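# The washing-up shift

Melati Pattinasarany starts at seven. By then the breakfast pans from the first two households are usually waiting for her, and she wipes them out, one after another, with a gripper in each hand.

She used to do the same job with a cloth. For 3 years she was a housekeeper with Prunstead, a firm that looks after large homes and serviced flats for owners who are away a lot. Now half her hours are ordinary cleaning and half are what the rota calls recorded work. She does a household task through a pair of hand-held grippers, the movements are saved, and the recordings are used to train the machines that Prunstead hopes to put into its kitchens.

The firm employs 40 cleaners. When the managers first spoke to them about robots, in December, the meeting was short and most of the questions were about pay. Would recorded hours count the same as cleaning hours? Who would get them? What would happen to the people who didn't?

"I wanted it written down," says Grażyna Urbańczyk, who has cleaned for the firm longer than anyone and speaks for the staff. "They said nobody would lose hours in the first year. I said, fine, put that in the letter. It took them a month, but it is in the letter."

Recorded hours are paid at a slightly higher rate. They are also slower. A job that takes a moment by hand can take several minutes through two pinching fingers, and it may need to be repeated many times with small changes: the pot a little further away, the towel folded differently, the other hand leading.
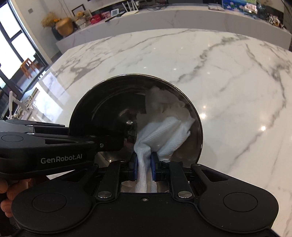 Pattinasarany says her wrists hurt for the first few weeks. The tools are bulky and you have to hold them steady while working the fingers, which uses muscles that cleaning doesn't. After complaints from several people, sessions were cut to 40 minutes with a proper break between them. She would like them shorter still.

What surprised her was how much of her own work she had never thought about. Paper tears if you pull it at the wrong angle. A towel bunches up and leaves half the surface untouched. With her own fingers she feels that and corrects it. Through the gripper she has to watch for it instead.

"You go back to being a beginner," she says. "I have wiped pots my whole life. The first day I could not pick up the paper."

Arnulfo Correa runs the recorded work. He was a hotel kitchen porter before he became a supervisor, and he is careful about what he promises. The aim, he says, is a machine that can do the dull end of a kitchen clean: wiping, stacking, putting things back in the right cupboard. He doesn't expect it to do a bathroom or change a bed for a long time.

He also throws away a good deal of what is recorded. Some of it is spoilt by a dropped towel or a slip, although he has been told to keep more of those because a machine needs to learn how to recover. The cleaners find this funny. They were trained never to drop anything.

The change has not suited everyone. Of the 5 people in the first group, one asked to go back to ordinary shifts. Ilham Sembiring found the repetition hard and missed moving from room to room.

"Cleaning, you finish and the room looks different," he says. "With this you finish and somebody messes it up so you can start again."

He is uneasy about the purpose, too. He has worked in a laundry at Masitz where folding machines came in, and the jobs that were left were feeding the machine and emptying it. The pay stayed where it was and the pace went up.

Urbańczyk has heard that story and takes it seriously. Her next request is for the cleaners to have a say in which tasks are automated first. She has made a list. Ovens are at the top of it, then anything that involves kneeling. Talking to the owners and looking after their belongings are not on it at all.

Correa has the list pinned up by his desk. He says the ovens will be difficult.

Pattinasarany has asked to keep her hours split as they are. She has a recorded session until late morning, then a flat in Rirncombe to clean by hand before the owner comes home at four.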